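Buy the Shelf Before You Buy the Arm

Every February, when the budget forms come around, I get the same phone call from three or four people I like very much. They have been given some money for automation, they have already picked out the robot, and they want me to tell them they picked the right one. I nearly always say yes, because the arms you can buy now are good, and the gap between the one they chose and the one I would have chosen is small enough that it isn't worth spoiling anybody's afternoon. Then I ask what else is on the order. There is usually a pause, and I can hear paper moving around.

I have been planning equipment for small packing rooms and test kitchens for 11 years, first at Andano and then on my own, and I have come to hold an opinion that makes me poor company at trade shows. I think most first-time buyers spend too much of their money on the machine and far too little on the ordinary stuff that sits around it. I mean the racks, the trays, the cable clips, the spare fingers, the table itself. I also mean hours, which hardly anyone writes down as a thing you buy, though you certainly pay for them.

My first project taught me this the slow way. We had a lovely pair of arms and a plan to have them put seasonings and sauces away after a batch. The quote from Hviid ran to 9 pages, seven of them on the arms, and I read every word on the train with a pencil in my hand (I still have it somewhere, with coffee on it). The bottles got one line. It said "customer to supply." Well, the customer was me, and I supplied them by going to the store on my lunch break. After that it took us most of the spring to find a rack the grippers could reach into without knocking over whatever was next door. I spent $312 on racks that year, a little at a time, and not one dollar of it had been planned. I don't mind the money so much. I mind the spring.

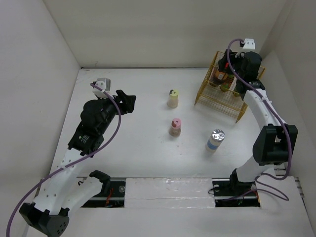

The line I always look for first in a budget is the one for what I call furniture, meaning everything the robot has to live with that isn't the robot. People laugh at the word, but it's the right one. You wouldn't lease an apartment and forget that you'd need somewhere to sit. Take a wire rack like the gold-yellow one there, with the gripper reaching in just above the brown bottle and the next bottle standing right beside it. A rack like that can be had for less than a decent lunch, and yet its height, its tilt and the angle it sits at decide how an arm has to come in and how much room the fingers have when they get there. If you choose it in the last week, you've let the cheapest thing on the table set the terms for the most expensive one. I'd choose it in the first week, buy two more just like it, and put them in a closet. Stores stop carrying things, and the day your rack gets bent is a bad day to learn that the new model is an inch taller.

The same goes for what you want picked up. I'm fond of little shakers and jars as starting work, partly because they come in so many shapes that they tell you early on what your fingers can manage. But put them in the budget. Buy plenty. Lids crack, labels peel, and somebody will take the good pepper home. A young planner I worked with, Kevin Ó Néill, used to add a line called "groceries" to every equipment request, and for years the finance office sent it back with a question mark. He kept putting it in, bless him, and in the end they stopped asking. I have borrowed his line ever since and I've never once had money left over in it.

Then there are the cables, which I could go on about until supper. An arm bends, and whatever is plugged in near its wrist has to bend along with it, all the way down to the base. Leave money for a second set, in a longer length than you think you need, and for somebody patient to route them. At Plovum they had a lovely man who would spend a whole morning moving one clip back and forth and watching the arm go through its reach. I used to think he was dawdling. I would hire him tomorrow.

Now, I know the argument on the other side, and I've had it across many a table, most recently with my friends at Nernel, who sell very good machines and give me very good coffee. They say you should stretch for the best arm you can afford, because racks can be bought any time and an arm is with you for years. There's sense in that. I wouldn't want anyone to buy a weak arm and surround it with beautiful shelving. If your work is heavy, or hot, or has to run through the night, spend up and don't let me talk you out of it. But for light work on a tabletop, which is most of what people call me about, the next model up buys you a little more speed, and speed is seldom what you're short of in the first year. You're short of a place to put the bottle down.

So if you're filling in your form this month, try doing it backwards. Start with the things to be handled and write down what they cost to replace. Go on to whatever holds them, then the table, the cables and the spare fingers, and then the hours for a real person to fuss over all of it. Put the arm in last and see what's left. If there isn't enough, I would rather see you ask for one arm this year and the other one next year than ask for two and bring the bottles from home. And do call me if you get stuck. Mornings before ten are best.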